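Clerkeo Table Kit

From an encyclopedia of service and domestic automation

The Clerkeo Table Kit is a hardware and software package for setting and clearing tables with a single robotic arm. It is sold by Kesbridge, a supplier of small automation equipment based in Sudton, and is intended for test kitchens, training colleges and small catering operations. The kit is supplied without an arm. It consists of a set of gripper fingers, a wrist camera, a fixed camera with a stand, a cable set and a licence for the Clerkeo software.
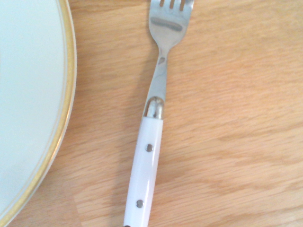
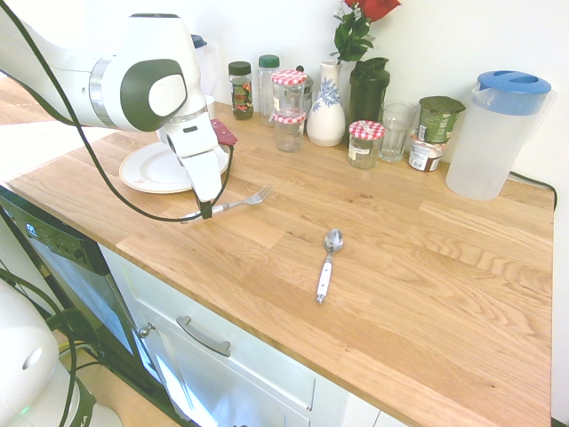
Place setting work with plate and fork: wrist camera view (first) and fixed camera view (second).

Overview

The kit handles flatware, side plates, dinner plates and light tumblers. Its main use is the laying of a single place setting on a bare counter or table, with the fork to the left of the plate or to the right, according to the layout chosen by the operator. Left and right are defined from the diner's position, which has to be entered during set-up. Clearing is offered as a separate routine and uses the same fingers.

Kesbridge lists the kit as suitable for arms with a payload of 2,000 grams or more, measured at the wrist and including the gripper. Arms below that rating may be used for flatware only. The kit is not rated for knives with a serrated edge, stemmed glasses or any vessel containing liquid.

History

Clerkeo began as a software product for sorting cutlery after washing. The first release worked with a single overhead camera and a fixed tray, and had no means of placing an item at a chosen angle. A wrist camera was added in the second release, along with the first version of the layout editor. The present kit, which combines the software with fingers and camera mounts, followed in June. The current software edition is dated 2022-07-25 and replaced the earlier tray-based menus.

The fingers were designed by Gatchalian, a tooling workshop that also makes the spare pads. Gatchalian sells the pads directly, and they are the only part of the kit available from a source other than Kesbridge.

Components

The gripper fingers are a matched pair for parallel grippers. Each has a narrow tip for lifting flatware from a flat surface and a wider section behind it for gripping the rim of a plate. The pads are replaceable and are held by two screws. A finger pair weighs 107 grams.

The wrist camera looks past the fingers at the work surface. Its field of view is narrow at working height, and large items such as dinner plates are seen only in part. The software estimates the rest of the outline from the visible curve of the rim. The fixed camera covers the whole work area and supplies the approximate position of each item before the arm moves in.

The cable set includes ties and a strain relief bracket for the upper arm. The installation guide calls for enough slack at the wrist for a full turn in either direction.

Software

The Clerkeo software runs on a separate computer, which is not included. Layouts are drawn in an editor showing the table from above. Each item is given a position, an angle and a tolerance, and the finished layout is saved as a template. A licence covers 33 templates, with further blocks available at extra cost.

Before each routine the software takes one picture from the fixed camera and marks the items it has recognized. The operator can correct a label or exclude an item. Objects outside the marked work area are treated as obstacles and are not moved.

Forks are grasped at the handle by default. Grasping at the neck can be selected for flatware with thick handles, but the manual advises a slower approach speed in that mode. Plates are slid to the counter edge or gripped at the rim, depending on their depth.

Installation

The arm may be fixed to the floor, a cart or the counter. With floor mounting, the base must be close enough for the fingers to reach the far edge of the work area without the arm being fully extended. Calibration uses a printed sheet taped to the counter and has to be repeated whenever the fixed camera is moved. Moving the arm base also requires a new calibration.

Glossy plates and polished steel are the most common source of recognition errors. Even, indirect lighting is recommended, and the manual suggests closing blinds where sunlight falls on the counter. Metallic rim decoration is supported from the current edition onward; earlier editions sometimes read a gilt band as the edge of a second plate.

Price and support

The kit is listed at $1,875, including one year of software updates. After the first year the software continues to run, but new item types are not added. Replacement pads are treated as consumables and are excluded from the warranty. Repairs are carried out in Sudton, with the customer paying freight in one direction.

Limitations

The kit works with one arm only and cannot pass an item between two grippers. Stacked plates must be separated by hand. Forks lying with the tines under a plate rim are reported to the operator and left in place. Folded napkins were supported in a trial edition of the software but were withdrawn from the current one, and paper placemats are recognized only when their colour differs clearly from that of the counter.

See also

Cutlery sorting machine
Parallel gripper
Wrist camera
Table setting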